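衣類循環事業「Plondon衣類ステーション」中間報告
Flarnley助成プログラム ご担当者様
報告対象:事業開始から上半期末まで
2023年10月

1 事業の現況

本事業は、Plondon地区の家庭で着られなくなった衣類を預かり、洗濯と補修をしたうえで、必要とする家庭や施設に渡すものです。助成決定後、準備期間を経て6月に窓口を開きました。上半期の作業は、受け入れと仕分けについては計画どおり進みましたが、補修と配布については遅れがあります。遅れの内容と下半期の対応は4章と5章に記載しました。

計画書では、上半期の受け入れ目標を600点としていました。この目標には期末までに達しました。内訳は普段着のTシャツとズボンが中心で、見込んでいた学校用の体操着と上履き入れは集まりが少ない状態です。冬物は時期の関係でまだほとんど入っていません。

配布先として申請時に挙げた施設は6か所です。このうち4か所とはすでに受け渡しを始めています。残りの施設とは、受け取り日の設定と保管場所の問題で調整が続いています。

2 受け入れと仕分け

受け入れ窓口は、旧郵便局の一階を借りて設置しました。当初は持ち込みのみとする計画でしたが、開設前の聞き取りで、小さい子どものいる家庭や車を持たない家庭から、袋を提げて坂を上るのが負担だという声が複数ありました。そのため、町内の回収日に合わせて集会所でも受け取るように変更しています。変更に伴う費用は運搬費の範囲に収まっており、費目間の流用はありません。

受け入れの条件は次のように定めました。洗濯済みであること、下着と靴下を除くこと、名前の記入がある場合は本人が消すか、消してよいと伝えてもらうこと。名前については、開設直後に説明が足りず、記名のある体操着をそのまま預かってしまった例がありました。現在は受付の用紙に確認欄を設けています。

仕分けは、サイズ、季節、状態の順に行います。状態の区分は「そのまま渡せる」「手入れが必要」「布として使う」としました。開始当初は「手入れが必要」の幅が広すぎて、担当する人によって判断が変わりました。襟の伸び、脇の縫い目のほつれ、首回りの黄ばみについて、見本の布を並べた一覧を作り、仕分け台の横に置いたところ、やり直しが減りました。
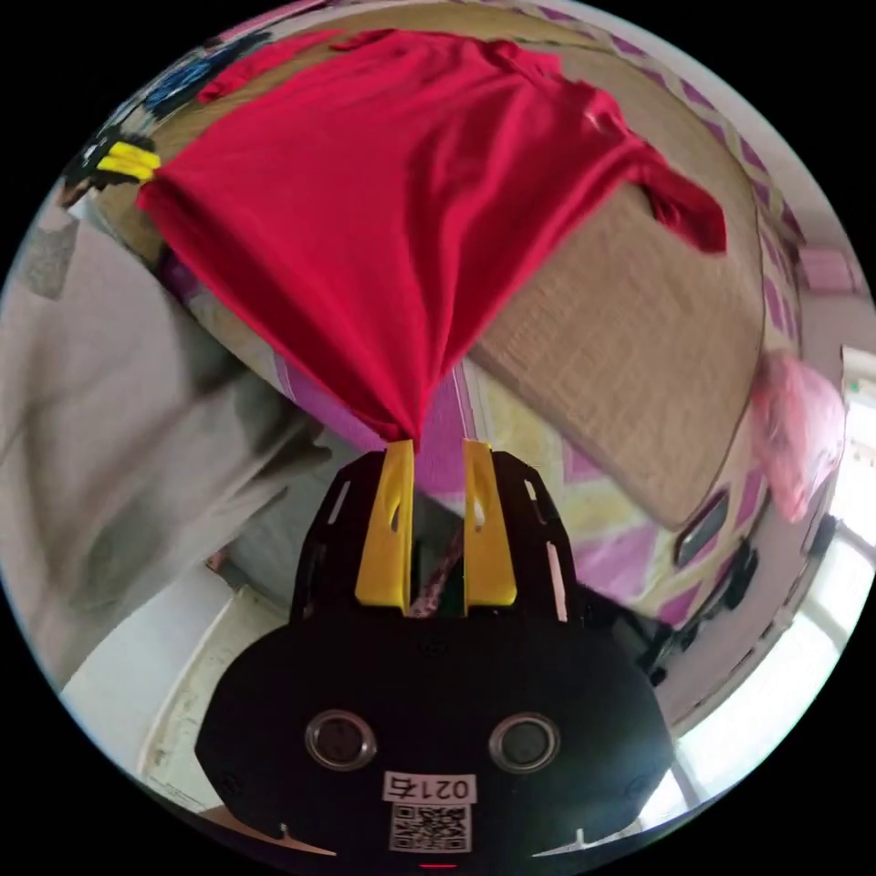 サイズの表示にも手を入れています。市販の子ども服は、同じ表示でもメーカーによって着丈がかなり違います。施設の側からは、表示のサイズで頼んだのに小さかった、という連絡が続きました。そこで、上着は着丈と身幅、ズボンは股下と胴回りを測って札に書くことにしました。測る手間は増えましたが、サイズ違いによる返却は目に見えて少なくなっています。測り方の手順は一枚の紙にまとめ、受け渡し先の施設にも配布しました。

伸びる生地の測り方は、まだ決めきれていません。平らに広げて手で軽くならしてから測ることにしていますが、洗濯後の縮み具合によって差が出ます。下半期に、同じ服を洗濯の前と後で測り比べ、札に書く値をどちらにするか決める予定です。

3 在庫の記録

在庫の記録には、申請時の計画どおりFlisoを導入しました。品目、サイズ、季節、状態、受け入れ月、保管棚の番号を入力し、施設からの依頼があったときに検索できるようにしています。入力は受付の翌日までに済ませるのを原則としていますが、回収日の直後は間に合わず、紙の札だけで棚に入れた品が残ることがあります。

導入時に手間取ったのは、色の登録です。はじめは細かい色名を用意しましたが、同じ服を「えんじ」と入力する人と「赤」と入力する人がいて、検索から漏れました。現在は色名を大きなまとまりだけに絞っています。柄も「無地」と「柄あり」のみです。施設からの依頼で色が指定されるのは、運動会や発表会の時期に限られるため、この程度の区分で支障は出ていません。

預かった方の氏名や住所は記録していません。受付用紙には回収場所と大まかな点数だけを書いてもらい、集計後に用紙を処分しています。個人情報の扱いについて申請時にご指摘をいただいた点は、この方法で対応しています。

4 洗濯と補修

洗濯は、計画どおりFujimotoクリーニングに委託しています。受け入れ条件は洗濯済みとしていますが、押し入れに長く置かれていたもの、においのあるもの、渡す前に改めて洗ったほうがよいものがあり、それらをまとめて出しています。料金は重さによる契約です。上半期は厚手の衣類が少なかったため、委託費は予算を下回りました。冬物が入る下半期は上がる見込みで、年度を通せば予算内に収まると考えています。

補修は遅れています。ボタンの付け直しと裾上げは窓口で対応できていますが、ファスナーの交換と膝の破れの当て布は、作業できる人が限られており、棚に残っています。期末時点で、補修待ちの棚には40点があります。このうちファスナーの不具合が多くを占めます。

原因として、申請時の見積もりが甘かったことを挙げます。計画書では補修の作業時間を品目によらず一律に置いていましたが、ファスナーの交換は裾上げよりもはるかに時間がかかります。また、部品の長さと色をそろえて買い置きする必要があり、その在庫の置き場も考えていませんでした。

下半期は次のように進めます。ファスナーの交換は、新品に近い上着だけを対象とし、それ以外は布として使う区分に移します。膝の当て布は、裏からあてる布を形ごとに裁っておき、アイロンで仮留めしてから縫う手順に改めます。裁断済みの布があれば、講習を受けた人が短い時間で作業できることを、試しの回で確かめました。

布として使う区分の衣類は、当て布のほか、施設の清掃用の布に切り分けています。綿の割合が高いものは吸水がよく、施設から追加の希望があります。化学繊維の多いものは使い道が決まっておらず、袋に入れたまま保管しています。引き取りの費用も含めて、下半期中に扱いを決めます。

補修の前には、品物を広げて表と裏の傷みを見ます。見る順番は、襟、肩、脇、裾としています。

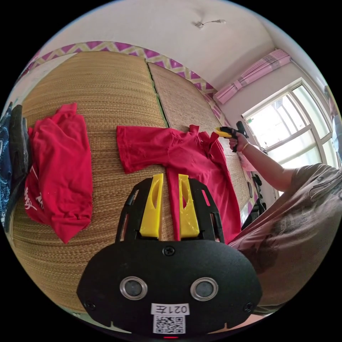

敷物の上に広げた赤いTシャツ

点検で見落としが多いのは、脇の下と裾の内側です。受け渡し後に施設から戻ってきた品を調べたところ、この部分の小さな穴とほつれが目立ちました。照明の位置を変え、裏返しての確認を手順に加えています。あわせて、点検を終えた品には札に印を付け、印のない品は配布棚に移さないことにしました。

5 配布

受け渡しを始めた施設では、月ごとに希望の品目とサイズを出してもらい、こちらで箱にまとめて届けています。学童保育の着替え用としての需要が大きく、特に夏の間は、水遊びのあとに使うTシャツと短いズボンの依頼が続きました。母子支援施設からは、外出用の上着と、入園や入学のときに着られる服の希望があります。後者はほとんど手元になく、依頼に応えられていません。

箱にまとめて渡す方法には、施設から改善の希望が出ています。子どもが自分で選べないという点です。年齢が上がると、サイズが合っていても着ないことがあるとのことでした。これを受けて、夏の終わりに、施設の一室を借りてハンガーに掛けて並べる形を試しました。準備と片付けの負担はありますが、選んだ服は戻ってきにくく、品物が無駄になりません。下半期は、希望する施設でこの形を続けます。

まだ受け渡しを始めていない施設のうち、保管場所の問題がある施設には、箱を小さくし、届ける間隔を短くする案を示しています。もう一方は受け取り日の設定が課題で、職員の勤務が交代する時間と、こちらの運搬の時間が合っていません。夕方の便を設けられるか、運搬の担当と調整しています。

個人の家庭への直接の配布は、計画書では下半期からとしていました。窓口での持ち帰りの形を予定していますが、受付と引き取りの動線が重なるため、棚の配置を先に変える必要があります。持ち込んだ方と受け取る方が同じ場所で顔を合わせることを気にする声もあり、時間帯を分けることも検討しています。

6 支出の状況

支出は別紙の収支表のとおりです。ここでは計画との差が大きい費目のみ記載します。

消耗品費は計画を上回りました。札、洗濯に耐える糸、保管用の袋の購入によるものです。保管用の袋は、はじめに買った薄手のものが棚の角で破れたため、厚手のものに替えました。薄手の残りは、布の区分の衣類を入れるのに使っています。

借上料は計画どおりです。旧郵便局の一階は冷房の効きが悪く、夏の午後は作業を短くしました。そのため作業の回数を増やしており、光熱費がやや増えています。

印刷費は計画を下回っています。回収日のお知らせを町内の回覧に載せてもらえたため、単独のちらしの部数を減らしました。残額は、冬物の受け入れ案内と、測り方の手順書の増刷に充てる予定です。

7 下半期の予定

冬物の受け入れを早めに始めます。上着は場所をとるため、奥の棚の段を外して、掛けて保管できるようにします。体操着と上履き入れについては、学校を通じて卒業前の学年の家庭に案内を出せるよう、学校側に相談しています。返事はまだいただいていません。

補修の講習は、膝の当て布と裾上げに内容を絞って開きます。ファスナーの交換は講習に含めません。

あわせて、助成期間の終了後の運営についても検討を始めました。窓口の借上料が最も大きな負担であり、集会所での受け取りを中心にして窓口を縮小する案と、布の区分の品を清掃用の布として有償で渡し、費用の一部に充てる案があります。どちらも試算の途中のため、結果は最終報告に記載します。

8 ご相談したい事項

消耗品費の超過分について、印刷費の残額からの流用をお認めいただけるかどうか、ご確認をお願いいたします。また、化学繊維の衣類を処分業者に引き取ってもらう場合、その費用を委託費に含めてよいかについても、あわせてご教示ください。処分の時期は、ご回答をいただいてから決めます。

添付資料
収支表
状態区分の見本一覧
採寸の手順書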